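Stedbridge Handling Guide

Print this page | E-mail this page

The Stedbridge Handling Guide is a set of good-practice rules for robots that service computer hardware, and in particular for arms that work close to processor sockets, memory slots and other parts that bend or crack easily. It takes its name from the town of Stedbridge, where the first meetings were held, and it is kept up by a small working group that still gathers there every May. The guide is voluntary. It has no legal force anywhere, though a fair number of repair shops and server refurbishers have written it into their own shop rules, sometimes word for word and sometimes with a good deal of local seasoning.

Background

The guide grew out of a workshop manual at Ostermann, a refurbishing firm in Natville, where Heike Wendt had been collecting notes on damaged sockets for several years. Her file eventually covered 584 boards, and it showed that most of the harm came during the last little stretch of travel, when a finger or tool was already near its target and still moving a touch too quickly. Nele Kramer, who joined her later, sorted the notes into chapters and argued (successfully, in the end) that the rules should be written in plain words that a bench technician could read aloud to a coworker.

The first public edition had 19 rules. The present one is dated 30 January 2021 and keeps the same numbering, with a long appendix on memory latches that many readers find more useful than the main text.

Rules for work at the socket

The chapter on sockets is the best known. It asks that the robot approach slowly, with a force limit set before the arm enters the chassis, and that the operator know at every moment which part of the gripper is nearest the board. The retention frame is treated as the only proper place for contact. The contacts beneath the processor, the small parts soldered nearby and the memory slots are all listed as "keep clear" areas, and the guide is quite firm that they stay on that list even when the arm is only passing over them.

A raised load plate gets a paragraph to itself. While the plate is up, the lever may reach out over the neighboring memory slots, and the arm's path has to be planned around it. Loose cables should be moved aside or noted in the plan before work begins.
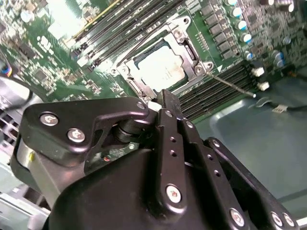 Fingertips and padding

The guide prefers a small, soft pad wherever a fingertip may touch a frame or a board edge. Pads are to be looked over at the start of each shift and changed when they are worn, shiny or dirty. Screws on the finger linkages are checked at the same time, a habit borrowed from the old Ostermann manual.

Reception

Users have generally been kind to the guide, though some find the socket chapter slow going. The Trerkesach edition, a translation with added drawings, shortens it considerably and has been used in training courses for new operators.

See also: Force limiting; Electrostatic discharge; Bench repair

Print this page | E-mail this page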